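Laundry Room Tips: Before You Pay a Robot to Sort the Wash

Three readers have written in this year about the Wunby, a two-armed laundry sorting kit sold by Durrani. Anum Mirani wants one for her mother. Babar Bajwa wants to know if it's a racket. I'm closer to Babar, but I went and looked.
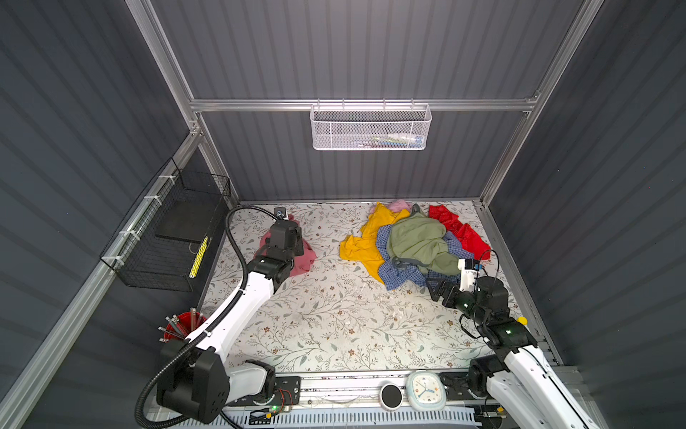
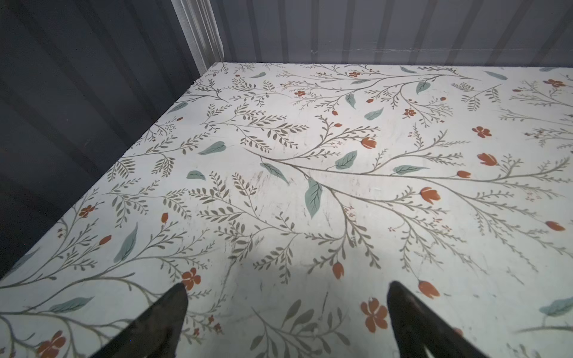 Wunby at work on its printed mat: both arms at the clothes, and a gripper's two fingers open over the leaf pattern.

Price first. The kit is $2,852, and the service plan is another $75 a month after the first year. My hampers cost $98 for the set and have never needed an update.

What Durrani says it does: picks up one garment at a time, shakes out the worst of the bunching, and puts it in a lights or darks pile. What Durrani doesn't say, unless you get to page 14 of the manual, is that you have to empty the pockets, close the zippers and pull the socks out of the pant legs yourself. In my house that's most of the job.

If you're still tempted, some things to check.

Measure your floor. The arms need their enclosure, and the enclosure needs a clear path for the door. Mine would have to go where the ironing board lives.

Ask about the mat. I'd want a plain one. Small stuff like buttons and lint gets lost on a busy print, and whoever cleans up has to find it. Ask what a replacement costs and whether it can be wiped with ordinary dish soap. Salespeople gave me two different answers on the soap.

Bring your own clothes to the demo. Bright shirts in a small heap are easy. Take a fitted sheet, a bra and a black sock rolled inside another black sock, and see how long they let you stay.

Get the "1,000 loads" claim in writing. The brochure says tested for 1,000 loads and never says how big a load is. Mechthild Haslinger, who runs the wash at a guesthouse in Clorncombe, asked for the number and was told five garments. She does more than that before breakfast.

Don't let it near delicates. Lace, loose knits and anything with a dangling tie should be kept back and done by hand. The warranty excludes snags, so a pulled sweater is your problem.

Now the cheap way. Put two hampers where people undress, one light and one dark, and label them in big letters. Anything that lands on the floor doesn't get washed. Reds go in a pillowcase hung on the door until there are enough for a load of their own. Check pockets at the hamper and keep a jar there for the coins.

For new reds and dark denim, rub a damp white cloth on an inside seam. Color on the cloth means wash it alone the first couple of times.

Shona McAlister asked whether the kit makes sense for someone who can't bend. It might, though a $30 table and a long-handled grabber should be tried first. Durrani offers a home trial starting in September, and I'd wait for that before handing over a deposit.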